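Palomino, a bathroom cleaning robot: build gallery

Palomino is a small wheeled base with one arm on a lifting column. Stavros Petkov and I have been building it in a shared workshop on the second floor of the old Jesmont building, and in my apartment when the workshop is closed. The aim is a machine that can clean a toilet, pick small trash off a bathroom floor, and put things back where they were. It does parts of that now. This page collects build notes in the order the work was done, with a line or two for each stage. Wiring diagrams and the parts list are on a separate page.

Base

The base is a plywood deck on an aluminum frame, with two driven wheels in the middle and a caster at each end. We started with one caster and the arm tipped it forward every time it reached low. The second caster fixed that and made doorway thresholds harder. It will cross a low stone strip if it goes at it square. At an angle it stops.

Column

The column is a leadscrew lift with 400 mm of travel. Stavros cut the guide plates on the workshop mill and had to redo the top one after we moved the motor. The lift is slow. We left it slow on purpose — the arm weighs enough that a fast drop would bend something.

Arm

Five joints, hobby-grade servos in the wrist and geared steppers in the shoulder and elbow. The elbow bracket has been printed four times. The first three cracked along the layers near the same bolt hole, so the current one is printed on its side with a steel washer set into it.

Gripper

Two fingers with silicone pads. The pads came from a Liletti baking mat, cut with a utility knife and glued on. They hold a brush handle well and a toilet lid badly. We are trying a thinner pad with a small lip at the tip for getting under the lid edge.

Head

A tilt bracket with a color camera and a depth sensor next to it. The tilt range matters more than I expected. For the bowl the head has to look almost straight down, and in the first version the column got in the way. We moved the bracket forward on a short arm and added a counterweight at the back of the deck.

Finding the parts of a toilet

Most of the work since April has been on software. The robot needs to know whether the lid is up or down, whether the seat is up or down, where the rim is, and where the brush is. We label views by hand. Lid, seat, inner rim and brush handle each get an outline, and the hinges get a point each. The hinges turned out to be the best landmark, as they give the line the lid turns on.

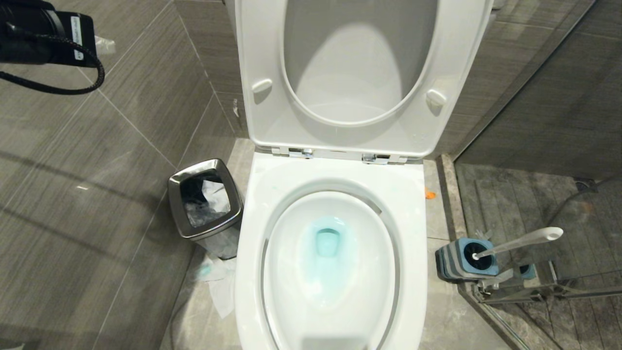 Lid and seat are labeled separately even when both are the same color. For a while we had one label for the pair, and the planner would try to lift a seat when it had only been asked about the lid. Splitting them took an evening of relabeling and cleared up most of the bad grasps.

Shiny surfaces are the other trouble. The depth sensor drops out on chrome and reads straight through clear glass, so a shower partition has to be found in the color view and added to the map as a wall. Glossy tile is in between. We throw out any depth point that lands behind a wall we already have, and that is good enough for driving.

Floor pickup

Tissue is the main target. It is light, it has no fixed shape, and on a pale floor it can be hard to tell from the tile. The gripper closes low and drags slightly before it lifts. In the last bench session it got 16 pieces out of 30 into the can. Many of the misses were pieces that had been flattened.

Cords get their own label and the robot is told to leave them alone. It keeps the wheels a hand's width away from anything marked as a cord. In a small bathroom this can mean it has no path at all, and then it stops and beeps.

Brush

Taking the brush out of its holder is easy. Putting it back is the hard part, because the holder is light and slides when the brush touches the edge. The present routine lowers the brush in two moves with a pause between them. Jairo from the bench next to ours suggested going in tilted and straightening up at the bottom, and we will try that next.

Splash cover

The arm wears a sleeve sewn from shower curtain, closed with hook-and-loop tape. The electronics sit in a lidded food box with cable glands. Neither one is pretty. The box has kept water out through every wet test so far.

Test stand

We mounted a used toilet on a pallet in the workshop with no plumbing, so the arm could be run over and over. The lid has been lifted 100 times on the stand with the new elbow bracket. The bolts needed tightening once.

Controller

A used mini PC runs the camera work and a microcontroller board handles the motors. They talk over a serial link. The name for the motor code is Forkier, and the source will go up when the comments are cleaned up.

Still to do

Thinner finger pads. A quieter column motor. A softer bumper for the front of the deck, where the bare plywood has started to chip. Stavros is also redrawing the wrist so the last joint can come off with one screw for washing.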